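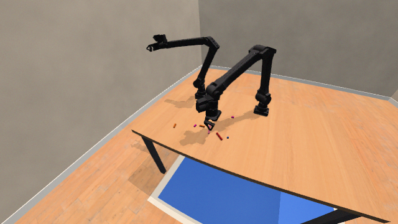
*Image credit: Dalia Strazds*

17 December 2018

I have been off oil for 11 days now and I have to tell you all, I feel fantastic! Not off fat, mind you. I still eat avocado nearly every day, and a little spoon of tahini when the mood strikes. I just stopped pouring the bottled stuff on everything.

It started back in June, when Ginette Hamel brought a dressing to our potluck that I could not stop eating (I may have drunk the last of it from the jar). She finally sent me the recipe, and it's so simple:

- 2 ripe mangoes
- 4 soft dates, pitted
- juice of one big lime
- a handful of cilantro
- a thumb of ginger
- a splash of water if your blender complains

Blend until it's silky and pour it over the biggest bowl of romaine you own. I add shredded cucumber and red cabbage for crunch – so good! It keeps overnight in the fridge, though the ginger gets stronger by morning.

The holidays are going to be the test. My family does a huge cooked spread, and last year I picked at a sad fruit tray and went home starving. This year I'm bringing a full zucchini lasagna with sun-dried tomato sauce, and a persimmon pudding for dessert. I still need a nut-free filling for the lasagna, so if you have one you love, please leave it in the comments!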